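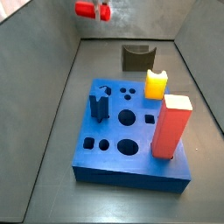
Issue 7

Gripper Comparison Checklist, Enclosed Cell
Site: Demthorpe
Checked by: Trilok Sachdeva
Month: February

Complete before changing fingers. Write a comment for anything marked Fair or Fail.

1. Finger surfaces
Pass. Pale gray fingers, no tears found by touch. Wipe down again at the next change.

2. Hold on round parts
Pass. Red cylinder held crosswise, gripped at its middle. Repeat with the grip moved toward one end before the Plustberg fingers go on.

3. Hold on square parts
Fair. The tall red block leans a little in its hole in the board. Compare against the Kushwaha fingers before blaming the release height.

4. Shape board
Pass. Top surface and hole edges checked. Small round holes are to be cleaned with a dry brush only. Board must lie flat on the floor of the cell.

5. Cycle count
1,506 on this set of fingers. Next inspection is due 300 cycles from now. Log the count here as well as in the controller, as the Bruvedent controller clears its counter on a firmware update.

6. Speed setting
Kept at 100 percent for both sets. Do not slow one set down to help it through the square parts. The numbers can't be compared if you do.

7. Stand and loose parts
Pass. Two screws in the base plate of the black stand, both tight by hand driver. Orange-red bar rests on the base plate and over the curved cradle. The yellow block at the far end of the bar must be put back at its start mark before a scored run.
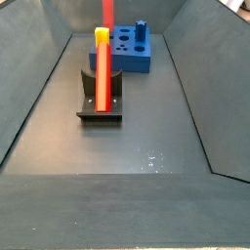

8. Floor and walls
Fair. White specks on the gray floor, source not known. Vacuum before the next run and note whether they come back. Scuffs on the front panel are light and need no repair.

9. Camera view
Pass. Views saved with the run log. Do not move either mount between finger sets, even to clean the lens.

10. Stop button
Pass. Tested with the arm moving and again with a part in the grip. Part was held both times.

Open items: 3 and 8. Send comments to T. Sachdeva before the next finger change.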